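Chore automation

Chore automation is the use of general-purpose machines for small manual jobs in homes and workshops, such as putting things away, opening cabinets, wiping surfaces and handling packages. It is usually set apart from single-purpose appliances like dishwashers, which have worked well for decades. Claims that it is close to ready for sale have been made often and have mostly not held up.

Cabinets and furniture

Doors and panels are a common test. A person opens a cabinet without looking at the hinge, but a machine has to find the handle, judge the angle and keep the panel from swinging into its own arm. The maker Hellometti advertised its Kulus arm as "home ready" at a price of $3,000. Reviewer Gorazd Leka noted that all 16 cabinets in its demonstration were the same model.

A two-fingered gripper near a white panel with a black handle

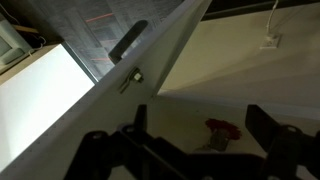

Packaging and thin plastic

Clear film and sheet remain a weak point. They bend when touched, and cameras tend to see whatever is behind them. Printed boxes are easier to spot, though lettering is often upside down or partly hidden from the machine's point of view. Si-eun Ok and Bit-na Yeon, who logged 1,595 attempts at packaging tasks for the Plotum project, counted a try as a success only if no person stepped in. Their results were well below those in company videos, which seldom state how many takes were needed.
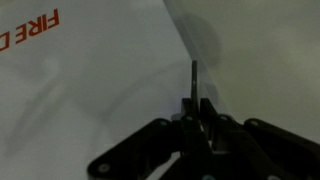

Gripper finger close to the edge of a clear plastic sheet, with red lettering on the white surface at left.

Outlook

Soo-ah Cheon has argued that shop floors will come first, as parts there can be kept in fixed places. Nam-gil Shim disputes this, pointing to the 2 shops that tried the Bang system and went back to hand packing by October. Neither author expects a machine that can do general housework without supervision soon.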